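3. Planning the Purchase

3.1 What we asked for, and what we could pay for

I'll be upfront: we did our budget backwards. Yhon Urrego and I had a number from the department before we had a task list, and we spent most of February trying to fit one into the other. We wanted a full hand with separate fingers, and the two quotes worth reading came from Nondbridge and Predonex. Nondbridge was cheaper up front. Predonex charged more but threw in a service plan (which we badly wanted, having been burned before!). A simple two-jaw gripper from Bedoya would have cost far less than either, and we kept it on the list as a fallback right up to the end.

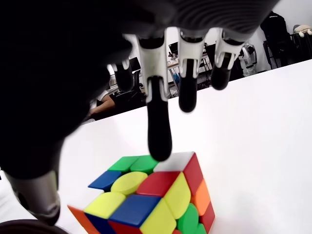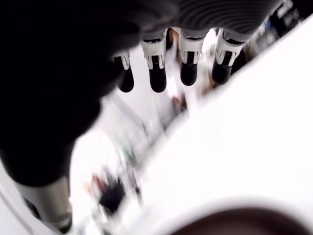

Figure 2. Wrist views of the hand at the work table.

Spare parts ended up being the line we argued over the longest. The first draft of our plan had 2 spare fingertips in it, total, and I'm a little embarrassed by that now. Go back to the first view in Figure 2 and look at how close the long finger's tip sits to the top of the cube. Tips working that near to hard plastic are going to get bumped, so we treated them like printer ink and budgeted for a steady supply. Our plan assumes 21 tips over the life of the project, plus a small reserve for joint pieces. We also set aside $600 for things to pick up, puzzle cubes and kitchen stuff mostly, and I'd do that again in a heartbeat.

Operator time was the other big one. We planned for 296 hours at the table, and Yhon thinks that's low. He may well be right, as our estimate left out software updates and the wait for replacement parts. We ran the schedule through Brutasier, the planning tool our lab already pays for, and it happily let us book the same afternoon twice, so check those calendars by hand. The support contract is covered in Section 3.2, along with the shipping costs we forgot.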